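Romorbridge mayoral runoff

Reading time: 2 min

The Romorbridge mayoral runoff was a nonpartisan election held on a Saturday in February to choose the mayor of Romorbridge. Nusrat Hashmi, a member of the town council, defeated Demetrius Doucet, a former county assessor, by 2,121 votes to 1,864.

Background

The town charter requires a candidate to win a majority of valid votes. If no candidate does so, the two leading candidates advance to a runoff. Doucet finished first in the opening round but fell short of a majority. The incumbent did not seek another term.

Campaign

The main issues were water rates and the sale of the Rajput tract, a parcel of town land east of the rail line. Hashmi opposed the sale and proposed a long-term lease. Doucet supported it and said the proceeds should be used to retire road bonds. The candidates met in two debates, both held at Faltum Hall.

We use cookies to improve your experience. Accept | Manage settings

Conduct of the vote

Polls were open from 7 a.m. to 8 p.m. Mail ballots were accepted if received before the polls closed. The town clerk set aside 80 provisional ballots for review. These could not have changed the outcome, as the margin between the candidates was 257 votes.

Results

Hashmi carried the northern precincts and the mail vote. Doucet led in Stiveta, the district annexed most recently, where turnout was lower than in the first round. He conceded the same evening and did not request a recount. The charter provides for an automatic recount only when the margin is less than one half of one percent of valid votes.
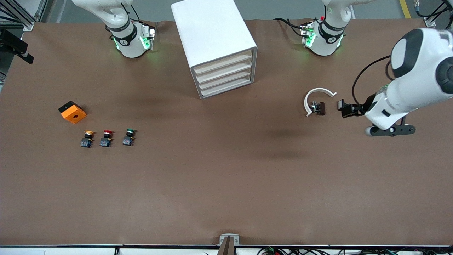 Aftermath

Hashmi took office the following month. Her council seat was filled by appointment until the next regular election. The council later voted to withdraw the Rajput tract from sale.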